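The jar on top of our refrigerator has been calling to me since February, when Uzma Malik handed it over at the end of a long lunch and told me to leave it alone until I had a good reason to open it. It's preserved lemons, her mother's way, with a bay leaf and a few peppercorns tucked down the side. I managed to leave it alone for months (I'm a little proud of that, because I'm normally the person who opens the jam in the car).

My good reason finally came along in the form of a chicken. We had people coming for supper, I'd promised something different from my usual roast with onions, and the only other interesting thing in the house was a bag of green olives from Koster, the little grocery on the corner in Irkstead that also sells shoelaces and birthday candles. Chicken, lemons, olives. Even I could see where that was going.

If you've never cooked with preserved lemons, please don't be put off by the smell when you first unscrew the lid. It's strong, a bit like floor polish if I'm being unkind, but it softens into something lovely and round once it meets warm oil and onions. The part you want is the peel. I scrape out the pulp with a teaspoon, rinse what's left under the cold tap, and slice it into thin strips.

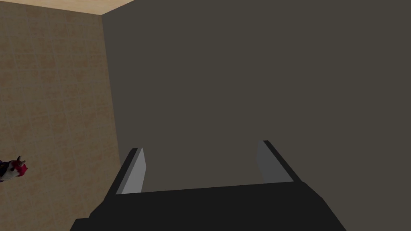
Can you use the pulp as well as the peel?
You can, in small amounts. It is very salty, so mash a teaspoonful into a marinade or a salad dressing and leave out the other salt until you've tasted it.

So, the chicken. I used thighs with the skin on, because breasts dry out on me every single time, and I browned them in my big orange pot until they were properly golden. Then out they came onto a plate, and in went two onions, sliced, with a good spoonful of ground ginger, some cumin, and a pinch of turmeric. I let the onions go slowly until they were floppy and sweet. You can't hurry this bit, so I put the radio on and tidied the spoon drawer, which had been bothering me for ages.

After that everything went back in the pot with enough stock to come halfway up the chicken, plus the strips of one lemon. The lid went on and it all sat in a low oven for nearly 2 hours, which is longer than it needed, but our guests got stuck behind a tractor and the chicken didn't mind a bit. The olives go in for the last little while only. I've put them in at the beginning before and they turned bitter and sad.
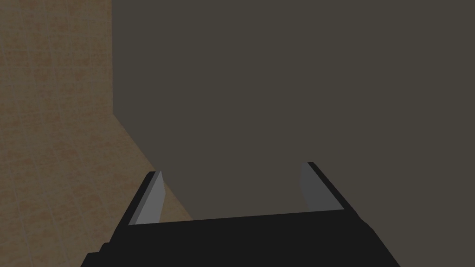

Slow cooking, slow blogging

We ate it with couscous and a heap of chopped cilantro, and there was a lot of bread being pushed around plates at the end, always a good sign! Inna Tkachenko, who had brought a honey cake so tall it needed its own seat in the car, asked for the recipe and then wrote it on the back of a parking ticket. I do hope she paid the ticket first.

I should say that I went too heavy on the salt. Between the lemons, the olives, and a stock cube, there was plenty in there before I absentmindedly added a pinch of my own. Next time I'll use plain water or homemade stock and hold my nerve until the end. A drizzle of honey rescued it, and my husband claims he never noticed, although he did drink an awful lot of water.

Now of course I want to make a jar myself. Uzma's mother uses small, thin-skinned lemons, cuts each one almost into quarters, and packs salt into the middle before squashing them down hard with her fist.

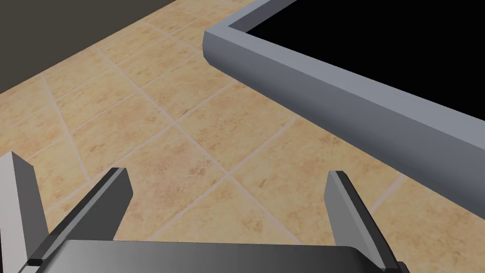
How long do preserved lemons need before they're ready to eat?
Four weeks is a good guide. The peel should be soft all the way through and taste mellow, so give them a little longer if it still seems tough.

I've got the lemons in a bowl and a clean jar waiting, and I'll start them this evening once the supper dishes are out of the way. There are still a few strips of the old batch left too, and I'm thinking of stirring them into some buttery rice with peas. If you have a favorite way of using them up, do leave me a comment, especially if it involves fish, as I never know what to do with fish.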